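Come help us run the front room at Hultby (part-time, starts in September)

Posted Mon 20 June by Nima Azimi

Hi! I run a small language exchange called Hultby, on the second floor above the Fallahi bakery, and I need another person. If you like talking to strangers, don't mind a bit of mess, and can be kind to somebody who has just mixed up the words for "kitchen" and "chicken" for the fourth time in one evening, please keep reading.

A little about us first. Hultby started as a conversation table. I had moved here with decent textbook English and no idea how to make small talk, and I figured other people must be in the same boat, so I put a card up at the laundromat and bought too many cookies. Seven people came. Most of them kept coming, and they brought their cousins, and now we have 204 members and a real lease with my name on it, which still makes me a little nervous when I think about it at night.

We run conversation evenings four nights a week. English is the big one, then Mandarin, Farsi and Spanish, and every so often somebody offers something we've never done before and we say yes and find a corner for it. People pair up, talk for half an hour in one language, then switch. There's no teacher at the front and there are no tests. Some members are brushing up before a trip, some are studying for nursing exams, and one retired couple comes mostly for the arguing (they're wonderful, you'll love them).

So, the job. It's 20 hours a week, mostly late afternoons and evenings, with one Saturday a month. You'd be the first face people see when they come up the stairs. You'd sign them in, match up partners, keep the sessions moving, and jump in when a pair gets stuck and is just smiling at each other in silence. When somebody new walks in and hovers by the coats, you're the one who goes over.

You'd also take on the word room, and I'm so excited to hand this to somebody with fresh energy! It's our shelf-and-cupboard collection of everyday stuff for beginners: packaging, menus, bus maps, receipts, candy wrappers, all of it with real writing on it. I believe in this stuff with my whole heart. Nobody ever learned to shop from a cartoon of an apple.

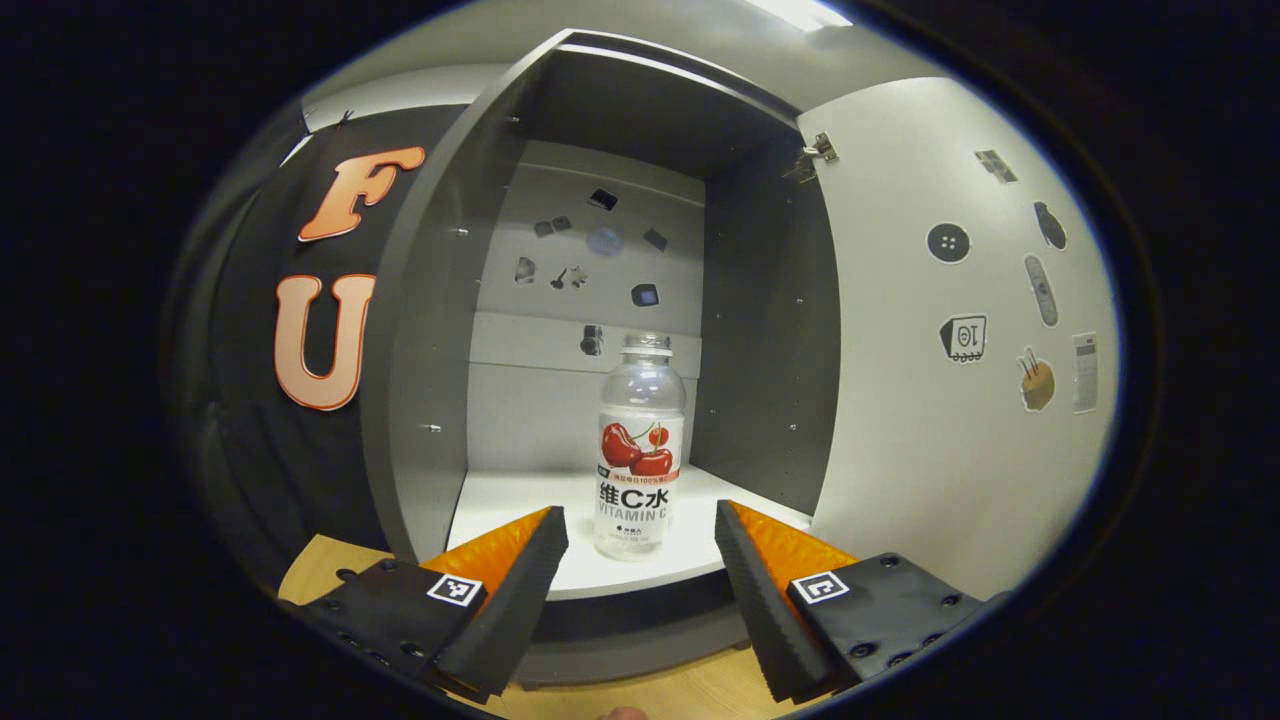 We pull things out a few at a time and get people talking. What is it, who would buy it, how would you ask for it if you couldn't see it on the shelf? Beginners who freeze up in a regular chat will go on for ages about snacks. The collection has gotten out of hand, though, and the list of what we own lives partly in a spreadsheet and partly in my head. I'd like it sorted by language and by level, with a short stack of prompt cards for each group. You'd have a budget of $400 for the first year to fill the gaps, and you can spend it however you think best. Farsi is pretty thin right now, and so are street signs.

What I'm looking for:

- You speak English comfortably, plus at least one other language well enough to tell a joke in it. Mandarin or Spanish would be extra helpful, but don't let that stop you.
- You've worked with the public. Waiting tables counts. So does a front desk, a school office or a really busy family.
- You can keep a sign-in sheet neat and answer emails inside a day or so.
- You're okay with stairs. The building has no elevator and I've been asking the landlord for ages.

You don't need a teaching certificate or a degree. I've got neither, and the best helper we ever had came to us from a tire shop.

Pay is hourly and we'll talk numbers on the first call, before you've put any real time into this. You get paid for training, paid for the Saturday, and paid for the 2 weeks we close in winter. There's bread from downstairs most evenings too. I should mention the room gets warm when we're full and the street side is noisy, so if you need quiet to think, you may find Thursdays hard.

To apply, send me a note (a page at most) telling me which languages you speak, when you're free, and about one time you were totally lost in a language and what somebody did that helped. Skip the formal cover letter, I never know what to do with those. If writing isn't your thing, a voice message is fine, and it doesn't have to be in English as long as you tell me which language it is so I can find the right person to listen with me.

I'll read everything myself and write back to everybody, even if it takes me a bit. If we both like the sound of it after a call, I'll invite you to sit in on an evening, paid, and you can see whether our kind of noise suits you. Come hungry!

Nima

Recent from Hultby
Falis poetry night: readers wanted in any language
New Farsi table for complete beginners
How we pair people up, and why we switch halfway
Drillivach Street parking during the road work
Old menus and bus maps: we'll take them

Contact Hultby | Upstairs from Fallahi | © Hultby Language Exchange | Back to top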